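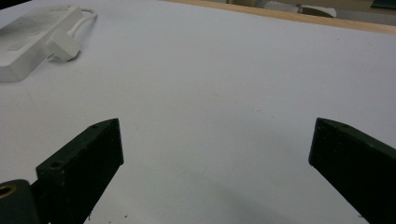 White table. Specks toward the near edge.

March, notebook 47, bench surfaces

Continuing from Dougal's page on the white table. Picked it up at 9:40 after he left for the Garcia meeting. The question is still whether we refinish the top, replace it, or leave it and change how we clean it.

State of it this morning: flat, matte, no lifting that I can feel with a fingernail. Small marks all over if you get your head down low and look across it. From standing height you don't notice them. There were a few reddish-brown crumbs near the front. Dougal thinks they are rust off the old vise, and I think they are bits of the sanding pad from the Zonham job. I put two on a strip of clear tape and stuck it inside the back cover of this book. A magnet through the tape does nothing, so probably pad, but the crumbs are so small I would not swear to it.

Cleaning trial. Marked out four patches at the far end with masking tape, 20 cm on a side.

Patch A: dry microfiber only. Takes off loose grit and leaves the marks.
Patch B: warm water and one drop of dish soap, wiped, then a second cloth with plain water. Better than A. Two of the longer gray lines went away, so those were rubbed-off material and not scratches.
Patch C: Grasier surface cleaner, sprayed on the cloth. Same as B as far as I can tell, but it left a faint shine when I looked toward the window. We picked a matte top to keep glare down, so I don't want that over the whole table.
Patch D: melamine sponge, light pressure, 40 strokes. Cleanest of the four, and also slightly smoother to the touch than the rest. I stopped there. If we do this every month we will end up with a polished table.

Pulled the tape at 11:15. It lifted clean except for one corner on C, where some adhesive stayed behind. Got it off with soap and a thumb.

Light. Fengying asked for readings again because the top looks blue in some of her pictures and more lilac in others. Meter flat on the surface, overheads on, blind down: 626 lux in the middle. Lower at the front edge, where whoever is standing there blocks it. I read it three times and kept stepping into my own light, so the front number is not worth writing down. I don't think the color is in the table. I laid a sheet of printer paper on it and by eye they both went the same way. She should set white balance by hand and leave it alone.

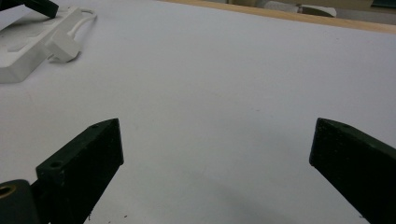

Same table, clear stretch in the middle. A few dark specks by the left finger.

Specks. They are mostly at the front, which fits with people leaning there and brushing their sleeves off. I wiped the whole front edge at 1:30, went to lunch, and found new ones at 2:20. The vent over the door was running the whole time. Next time put a sheet of black card and a sheet of white card under the vent for an hour and look at both. Fengying has card in the flat drawer, ask first.

Replacement price. Fatorix has a top the same size in matte white, but they only quote with the legs included and we don't need legs. Asked them for the top alone. No answer by the end of the day.

Where I come down for now: keep the top. Soap and water at the end of each day, dry cloth before anything goes on it, sponge only for a mark that soap won't move. No spray cleaner. I moved the Grasier bottle to the sink shelf so it stops getting used by habit.

To do
- tape strip to Dougal, let him look at it under the loupe
- card test under the vent
- felt pads for the clamp rack, it gets dragged
- call Fatorix if nothing by tomorrow noon
- new microfiber cloths, the gray ones shed

Added 4:50. Dougal looked at the tape. He now says pad too, but wants the vise wrapped anyway. Fine. There is an old towel in the bottom of the tool cabinet that will go around it.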